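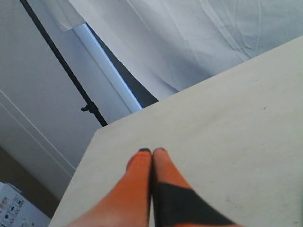

Rulteck Athletics Club
Minutes of the October members' meeting
Held in the upstairs room at the Sutow track, starting at 7.30pm

1. Apologies and previous minutes
Apologies were received by email and are kept with the attendance sheet. The minutes of the last meeting were agreed with one correction. Under item 4, the relay listed as the under-15 girls should have been the under-17 women.

2. Matters arising
The broken lock on the equipment shed has been replaced. Keys are held by the head coach and the club secretary. The old keys no longer work and can be thrown away.
The lost property box has been sorted. Two pairs of spikes and a club hoodie are still unclaimed and will go to the second-hand kit sale if they are not collected by the end of the month.

3. Finance
The current account stood at £3000 at the end of last month. Gate and programme money from the late summer open meeting came to £741 after the officials' meals and the hire of the photo-finish equipment had been paid for. The ground hire for that meeting has not yet been invoiced, and the secretary will ask Sutow for it again so that it falls in this year's accounts.
Subscriptions are coming in more slowly than last autumn. A reminder will go out by email with the next newsletter. Athletes who have not paid by the first cross-country fixture will not be entered for it.

4. Winter indoor meeting
The main business of the evening. The indoor hall at Tang has offered us a full afternoon and evening in the winter season. The hall has a 60 metre straight with 6 lanes, a long jump pit, a high jump area and a shot circle. It has no 200 metre track, so there would be no races longer than 60 metres.
The draft timetable was handed round. Hurdles would go first, followed by the flat heats, with finals from 5pm. Field events would run alongside. Several members thought the gap between the under-13 heats and finals was too long for younger athletes, and it was agreed to bring those finals forward by half an hour.

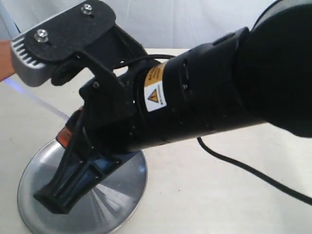

One parent asked if the under-13s could be finished altogether before the seniors began, as families with a long drive home had left early last year and missed the medals. The meeting secretary said this would be possible if the boys' and girls' high jump were combined. The jumps coach was content with that, provided the opening height was kept low and the bar went up in small steps. Agreed.

Entries last year reached 238, and warm-up space was tight. It was agreed to keep entries to that number this time and to close the list when it is reached. Club members will have a week to enter before it opens to other clubs. No entries will be taken on the day.

Prizes were discussed briefly. Medals for the first three in each age group, as before. The sports shop Cluvico has offered vouchers for the winners of the senior 60 metres, men's and women's, and this was accepted with thanks.

5. Officials
We are short of field judges. Timekeepers and a starter are in place for the indoor meeting, but the shot and long jump each need one more qualified judge. A course is being run at Tang before the winter season and the club will pay the fee for any member who goes on it and then helps at two meetings.
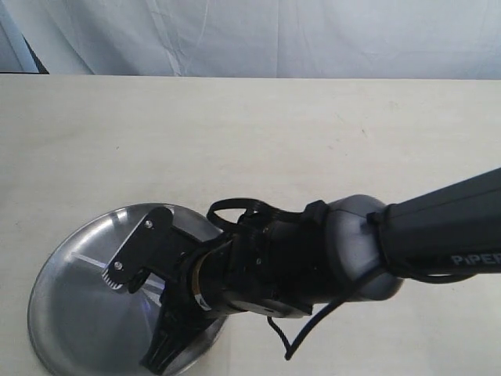 The marksman's job was left open, and the track referee will approach a neighbouring club. If no one comes forward the heats will have to be spaced further apart, which would put pressure on the hall booking - we must be out by 9pm.

6. Cross-country
The team manager reported that the senior women have enough runners for two full teams. The senior men have one team and no reserves. Middle-distance athletes who have not run cross-country before are asked to speak to their coach.
Transport to the first fixture will be by shared cars, leaving Sutow at 9.15am. The second fixture is further away and a minibus quote is being sought.
Spikes of up to 12mm are advised if the ground is soft. Numbers must be worn on the front and must not be folded.

7. Track and training
Lane one is badly worn on the home straight. Coaches are asked to keep steady running to the outer lanes.

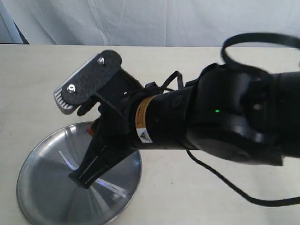

A member of the sprints group said that the outer lanes were already crowded on club nights, and wondered if the endurance group could start half an hour later. The endurance coaches were willing to try this until the clocks change, then look at it again. The floodlights go off at 9pm whatever is decided.

Strength sessions will move indoors from next month. Athletes under 14 are to do bodyweight exercises only.

8. Any other business
The club vest order closes at the end of the month. Sizes can be tried on at the clubhouse before training.
The club records list on the website is out of date for the throws. Corrections, with the date and venue of the performance, should go to the secretary.

The meeting closed at 9.05pm. The next meeting will be in November, same room, at 7.30pm.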